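Tips for recording pouring and mug-handling examples on a two-arm bench

Workshop tips, small-bench series
By Kátia Seixas

These are notes from the Karneck bench, where we record people driving two arms through kitchen jobs so that a policy can be trained on the recordings. Pouring a drink into a mug is the job most people ask about, so this page sticks to that one. Everything below assumes your arms already move and your recorder already writes files.

Setting the table

Cover the table in one plain dark color and keep the wall behind it light. The mugs separate well from both, and stray reflections are easier to spot on playback. Iron the cloth or at least pull it flat. A fold under a mug will tilt it, and a mug that leans at the start of an episode tends to get knocked over by the end of it.

Tape the cloth down underneath, at the corners and once in the middle of each long side. We use the cheap gray tape from Karam and replace it every Monday.

Leave other things on the table. If the mug and the bottle are always alone, the policy learns to go to whatever is there. A row of bottles and spare mugs along the back works well, as long as the arms can get past them. Tall bottles go at the back and anything you plan to grip comes forward.

Gripping a mug by the handle

Come in low with the fingers open, one on each side of the handle, and stop before you close. Check the wrist camera view at that point. You want to see both fingertips, or one finger and at least the end of the other, with the handle between them. 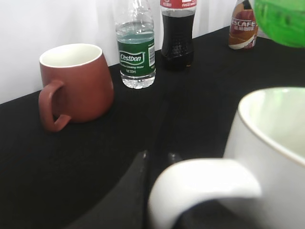
Fingers either side of the handle, other drinks left standing at the back.

Close slowly. Glazed ceramic slides, and if you squeeze before the fingers are square to the handle the whole mug will turn. Rubber pads help. Ours are cut from a Vokstead drawer liner and last through one or two long sessions before the edges lift.

Lift straight up by a finger's width, hold, and only then start on the bottle. Operators who are in a hurry drag the mug sideways first, and the policy picks up the drag very faithfully.

Pouring

Take the cap off by hand before the episode starts and put it in a dish off the table. Fill the bottle to the same mark each time unless you are varying the level on purpose. If you are, write the level in the episode note.

Bring the bottle to the mug and keep the mug still. Moving both arms at once looks smooth but it is much harder to do the same way twice. Get the mouth of the bottle over the inside of the rim before you tip it far, then turn the wrist a little at a time until the stream starts.
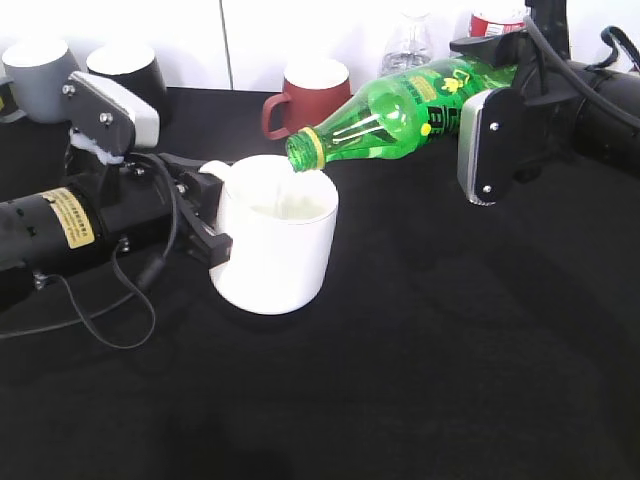

Page last changed: July

Stop early. Liquid keeps coming for a moment after you begin to turn the bottle back, and a mug filled to the brim can't be set down without a spill. Halfway is plenty for a training example.

Check the cables before each pour. A loop that hangs below the wrist is fine while the arm is parked and can sweep a cup off the table when the arm crosses over. Velcro straps are better than zip ties here — you will want to let slack out again.

Keep two towels on a hook. One is for the table and one is for the grippers, and they should be different colors.

Varying the bottles

Swap bottles often. Colored plastic, clear plastic, ribbed, smooth, full wrap labels, narrow labels. We keep a crate of them and change the pouring bottle every 10 episodes. Write down what the label says, including the flavor, if you can read it. Two bottles from the same maker can be nearly the same green, and the words are the quickest way to tell them apart later.

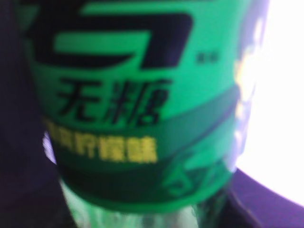

Green bottle close to the wrist camera, marked 无糖 (sugar-free).

Dealing with blur

Fast wrist moves smear the picture. Don't throw out an episode for a few soft frames, as the trained policy will meet the same blur when it runs. Do throw it out, or record it again, if the view is soft through the whole approach to the handle. More light lets you shorten the exposure. We added a second Badura panel lamp pointed at the wall, which also took down the glare on the bottles.

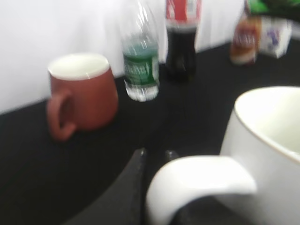

Photo: Karneck bench, wrist camera

Keeping and tossing

Of our first 1092 episodes we kept everything with a clean grip and a clean pour, and marked 372 as "grip only" where the mug was taken well but the pour went wrong. Those are still useful for the first half of the job. Put the mark in the file name, so it survives copying.

Change operators after seven episodes in a row. Hands get tired before people notice, and the tips of the fingers start landing lower on the handle.

Sugary drinks make the cloth sticky. Wipe it between sets and wash it at the end of the day, cold, no softener.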